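We use cookies to keep you signed in and to remember your settings. Accept all | Manage preferences
Reading time: 3 minutes

Grera Home & Mending Forum > Laundry and Folding > Elastic waist denim - fold, roll or hang?

gathered_hem
Hello everyone, I've been reading along since May and finally have something to ask. My daughter has moved almost entirely to pull-on denim, the soft kind with the elastic all the way around, and I cannot get it to lie flat in a drawer. Regular jeans I can do half asleep. With these, the bottom part folds beautifully and then the waist sits on top like a muffin, and by the time I've got 6 of them stacked the whole pile leans over and slides into the socks. Do you fold the waist in, or out, or give up and use hangers? I have two drawers and a very short closet rod, if that matters.

PlulthorpePat
Welcome! Hang them, is my vote. I fought this for years with my own skirts and shorts and then bought a pack of clip hangers and never looked back. Clip at the side seams and pull the waist just barely snug - if you stretch it tight the elastic gets tired. I know you said short rod, but you can hang one hanger off another if you're stubborn like me.

cinzia_b
I'm going to disagree with Pat, kindly! Clips leave little dents in soft denim, and on the paler washes I find they show up right where your hands go. I fold everything with elastic, and the trick is to deal with the waist before you do anything else. Lay the thing out on the bed, smooth the flat part with your palms, then gather the waist together so it's closed, and only after that start folding toward it. If you leave the waist open it traps air and you get the muffin.

Mine from this afternoon's pile is below, on the pink sheet I always use for folding (it was my mother's guest room set and it's too thin now for sleeping on).

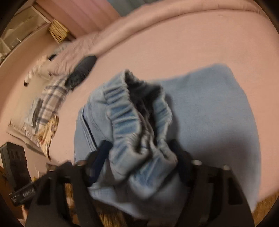 Light blue denim, waist gathered in, not folded yet

See how the gathers bunch up into those narrow folds? I run a thumb along them so they all go the same way, then the waist gets tucked down and the rest comes over it. It takes me longer to type it out than to do it.
- Cinzia Barbieri

gathered_hem
Oh, that's exactly the waist I'm fighting with, all those little ridges! And the edge goes wavy just like ours. So you tuck it down inside, toward the pocket? I've been folding it over to the outside this whole time.

cinzia_b
Down and in, yes, but don't push it as far as the pocket or you'll have a lump halfway along. A couple of inches is plenty for a child's size.

Gowda_Lane
Roller here, sorry to both camps. Start at the hem, roll up to the waist, and let the elastic hold the roll shut by turning the last bit of the band back over it like a cuff. They stand up in the drawer and you can see every pair at once. I have 11 in one drawer this way, counting my son's pajama pants, and it closes without a shove.

PlulthorpePat
Rolled denim comes out looking like it's been slept in, though. I tried it on a trip and had to iron in the motel bathroom.

Gowda_Lane
Heavy denim, sure. The thin kind shakes right out. And who is ironing a kid's play clothes, Pat? :)

PlulthorpePat
I am, and I find it very soothing, thank you.

skurn_ellen
One thing I'd add, whichever way you go - smooth the waist while it's still damp. I pull mine into shape before it goes on the line, a gentle tug side to side, and the gathers settle down a good deal. The dryer cooks elastic, in my experience. There was a long thread on here about the Skurnavstead drying racks if you're looking for something that fits in a hallway.

gathered_hem
Thank you all so much, I didn't expect this many answers. I did two the Cinzia way and two rolled last night, and my daughter has already pulled out both of the rolled ones and left them on the floor, so I suppose that's her vote! The folded ones are still upright this morning. I'll try the damp tugging on the next load and let you know how the drawer is holding up.

Related threads
Skurnavstead drying rack - worth it for a narrow hallway?
Fitted sheets, the eternal question
Replacing worn elastic without taking off the whole band
Do you sort denim by color or by weight?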